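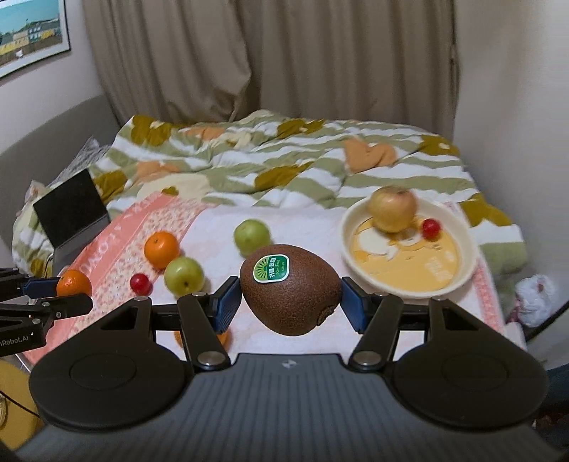

2 min read

Buron Fruit Bowl, large

A fruit bowl has one job, and most of them are bad at it. They look splendid empty in the shop, then you put in a week's fruit and the pears at the bottom quietly turn to soup. Etumow has been making the Buron for people who have met that soup.

The base is raised and slotted, so air gets underneath. The sides are low enough that you can see what you own – handy if you tend to buy kiwis hard as golf balls and forget them until November. There are 3 glazes: oat, slate and a green our potter calls Plana, for reasons she has declined to share.

Stoneware, fired in small batches. Dishwasher safe, though it will take up the whole bottom rack and you will have words about it. Not for the oven. Please stop asking about the oven.

Keep bananas out if you want everything else to ripen slowly. Put one in with the kiwis if you want them ready sooner.

Price: £199 for a set of 2. We don't sell them singly, as the second one ends up holding keys and post anyway.

"Heavier than I expected. The cat can no longer move it." – Aileen Maglaya

Seconds with small glaze marks go on sale in April 2025 at our Pisharody shop.

Print this page | E-mail to a friend
14 shares | 3 comments
Contact us | © Etumow | Back to top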